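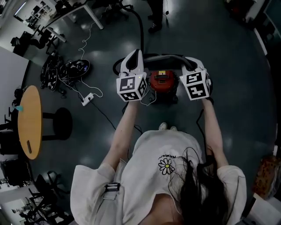
Service Robotics, Unit 3
Case study: the Porel hand-held gripper kit
Handout prepared by Nandini Hegde. Comments on the draft by Kohei Sekiguchi.

Before the class, please read the section on imitation learning again. We will use its terms and I will not repeat them.

1. What is offered

Porel sells a kit for recording manipulation tasks without a robot. The operator holds one gripper in each hand and does the task directly. The recordings are later used to train a policy for a two-arm machine. The basic kit contains 2 grippers, the cables, a shoulder harness and the recording software. Processing of the recordings is a separate service, and the buyer pays for it by the session. In the price comparison of this unit, please do not mix these two items. Last September several groups did, and their totals could not be compared.

2. Markers and tracking

Each gripper carries printed black-and-white markers. A camera finds the corners of a marker and calculates from them the position and the angle of the tool. If one face is turned away from the camera, another face may still be visible, so a cube is a practical shape. The weak points are well known: fast motion, strong reflection from the ceiling lights, and a sleeve or hair which comes over the pattern. For the exercise, consider which of these is most probable in a large office with a glossy floor.

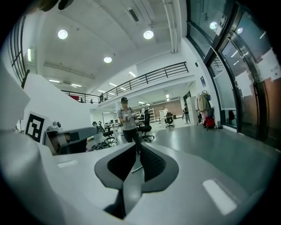 A second question is the space. The supplier's sheet asks for a free working area but does not say how it should be measured. Our reviewers at Plornholm took it as the area which the operator can reach without moving the feet. I think this is too small for floor work, where one must bend and step — and the cables need room also.

3. Household tasks

Cleaning appliances are a good test for such a kit. A vacuum cleaner has a rigid part and often a flexible hose, and the two behave very differently in the hand. The operator must also learn to work with two jaws in place of five fingers. Krishnan, the competing kit in our comparison, has wider jaws, but its handle is heavier and the wrist becomes tired earlier.

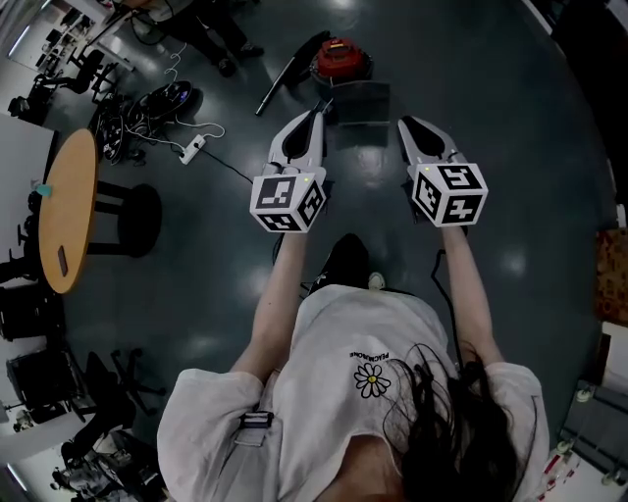 Service Robotics Course Notes, page 64

4. Points for the review

Write your review for a buyer who has no robot laboratory. The Stestgate training center is a suitable model: one room, shared furniture, two trained operators. Cover the following:

Preparation time before the first usable recording
Comfort of the grip during floor work
Cable routing along the arm and on the floor
What the buyer receives after processing, and in which file format
Cost of spare finger pads

Give your opinion clearly, also when it is negative. Kohei will collect the reviews at the start of the next class.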